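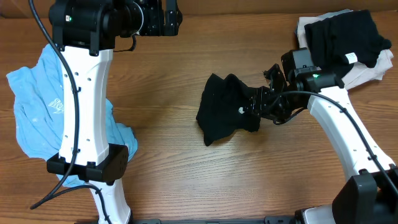

T-shirts: folding, creasing and putting away. Frequently asked questions

These are the questions that come in most often since the laundry pages went up. Answers are by Yulan Shen unless they say otherwise. If you want to be told that folding will change your life, there are plenty of other sites.

Does it matter how I fold a T-shirt?

Less than the people selling folding gadgets would like. It matters if your drawer is small, if you hate ironing, or if the shirt has a print you care about. If none of those apply, fold it in half and in half again and get on with your day. I have seen grown adults argue over the width of a sleeve tuck and I can't say either of their wardrobes looked any better than mine.

Do I need a table?

You need something flat, wider than the shirt and high enough that you aren't stooping. A table does all of that. A bed is flat until you press on it, and then it isn't, which is why shirts folded on a bed come out with a bit of a belly in the middle. The floor works if your knees do.

A wooden table is fine, whatever you may have read about snagging. Run your palm over it first. If nothing catches your skin, nothing is going to catch a cotton jersey shirt. Rough planks on garden furniture are another matter, and so is any table somebody had toast on this morning.

Will a damp shirt mark a wooden table?

It can. A slightly damp shirt left for a few minutes while you fold the others is unlikely to do anything to a well-finished table. A wet one left overnight may leave a pale bloom, and on a waxed or oiled top it may leave quite a bad one. I don't believe the stories about mayonnaise, hairdryers and toothpaste taking these marks out, or rather I believe they sometimes do and that the people they didn't work for never wrote in.

Put a towel down if you're in doubt. Better still, don't fold damp shirts. They go musty in the drawer and you'll only have to wash them again.

What is the proper way to fold a T-shirt?

There's no proper way. There is a way most shops do it, which goes like this:

Lay the shirt face down with the neck pointing away from you.
Smooth it from the middle outwards with flat hands.
Bring one side in towards the middle, sleeve and all, and fold the sleeve back on itself so it doesn't stick out.
Do the same with the other side.
Bring the hem up to the neck.
Turn it over.

If your drawers are deep, fold it once more and stand it on its edge. If they're shallow, leave it flat.

The step people skip is the smoothing, and then they blame the fold. A shirt that goes down bunched up will come out as a neat parcel of wrinkles.

What about the trick where you pinch it in two places, cross your arms and it folds itself?

It does work. It also takes a good deal of practice, and it gives you a fold that's a bit loose along one side. The videos are always done with a crisp new shirt, usually a heavy one. Try it on something thin that's been through the wash for years and you will be there a while.

Chunhua Tang, who answers the ironing questions, disagrees with me and says it's the only method she uses. I've asked her to do it with a child's vest and am still waiting.

How do I find the shoulders when the whole thing is in a heap?

Look for the label or the neckband, because the ribbing feels thicker than anything else on the shirt. Hold the neckband at each side, lift, and let the rest drop. Gravity sorts out most of it. Give it one shake, then lay it down.

Don't start from the hem. You will end up with a sleeve inside the body and not notice until the fold refuses to lie flat. If there's a print, that helps too: find it and you know which side is the front, unless it's one of those shirts with something on the back as well.

Should I buy a folding board?

Probably not. I had a Jarance board for a while. It's a hinged plastic thing with flaps, and you flip them in order. The shirts do come out the same size, I'll give it that. They come out the same size whether or not that size fits your drawer, and mine didn't. Then you have a board to store, which takes up about the same room as the shirts you were trying to tidy.

If you have a household where several people fold and none of them can agree, a board might settle it. A piece of stiff card cut to the width of your drawer does the same job for nothing. Lay it on the back of the shirt below the neck, fold the sides over it, slide it out.

And the Oltel one?

Same idea, more flaps. We have been asked about it often enough that Chunhua borrowed one. Her notes say: "Smallest flap does nothing. Fold sits well. Wouldn't pay for it."

The print on my favourite shirt has faded. Did I do that by folding it wrong?

No. Folding can crack a thick plastic print if the crease always falls in the same spot and the shirt is packed tight, but it won't fade anything. Fading comes from washing, drying and wear, and from light if you dry it outside every time. A white print on a pale blue shirt will look faded sooner than the same print on black anyway, since there's so little contrast to begin with.

To slow it down, wash inside out, wash cool and leave the tumble dryer out of it. I say slow it down. Anyone promising to stop it has something in a bottle to sell you.

Do colour-care detergents bring a faded print back?

They can't put ink back on a shirt. Some of them help dyed cloth keep its colour for longer, which is a different claim, and the packaging is often written so that you'll mix the two up. Jimton Colour, which readers keep asking us to recommend, washed our test shirts perfectly well. So did the cheap powder we ran alongside it. We washed each set 11 times and couldn't tell them apart by the end, in daylight or indoors. Maybe the difference turns up later. We'd got bored by then and so, I suspect, would you.

My shirt has been in a crumpled heap since December. Is it ruined?

Very unlikely. Cotton is forgiving. Shake it out, hang it somewhere steamy or give it a quick iron, and most of it will drop out. Deep creases across a print are more stubborn. If it smells stale, wash it again; no amount of airing will fix that, and scented sprays just give you two smells.

The thing that does ruin a shirt in a heap is damp. If you find grey or black specks, that's mildew, and it may or may not come out. I wouldn't build your hopes on vinegar.

Can I get away without ironing? (answered by Chunhua)

Yes, if you're quick. Take the shirts out as soon as the machine stops, shake each one hard, pull the side seams straight and hang them by the hem. Fold them as soon as they're dry. What you mustn't do is leave them balled up in a basket all evening and then expect the folding to act as an iron. People tell me they pile heavy books on top. I have tried heavy books. I got a flat shirt with creases in it.

If you do iron, stay off the print or iron the shirt inside out with a cloth between. For plain cotton, use steam and don't drag the iron sideways across the knit or you'll stretch it.

How long should folding a load take?

We have had this one from someone who'd read that it should take 15 minutes and felt they were failing. I've no idea where that number comes from, and it wasn't clear how big a load was meant. It takes as long as it takes. If you want it over sooner, sort before you fold: shirts in one pile, everything else out of the way, nothing on the table except the one you're working on. Most of the wasted time is spent hunting for the other sock.

Rolling or folding?

Rolling is good for a rucksack. In a drawer I can't see the point. Rolls come undone when you pull one out from the middle, and they don't save the space people say they save. Try it with 3 shirts before you redo the whole wardrobe. If you like it, carry on, and ignore me.

Standing shirts upright: fad or sensible?

Sensible, I'm sorry to say, as I was ready to hate it. You can see every shirt and you don't wreck the pile getting at the bottom one. It only works when the drawer is nearly full. In a half-empty drawer they slump over, and you're told to buy dividers. A shoebox will do. Reader Mr Xiong uses a bookend and reports no problems, other than the bookend falling over.

Thin shirts won't stand up however you fold them. Keep those flat at the side.

Which T-shirts shouldn't be folded at all?

Hardly any. Hang a shirt if it has a large, thick rubbery print across the chest, or if it's linen and you can't bear creases. Everything else can be folded. Knitted cotton on a thin wire hanger ends up with little points at the shoulders, and those are harder to get out than any fold line.

Can my children do this?

They can certainly do a version of it. Start them on a big adult shirt, which is easier than their own small ones, and don't refold it in front of them. Refold it later if you must.

You haven't answered my question

Check the ironing page and the stain page first, as quite a lot of what we're sent is already on one of those. After that, use the contact form. We read everything but don't reply to messages that turn out to be adverts for folding boards.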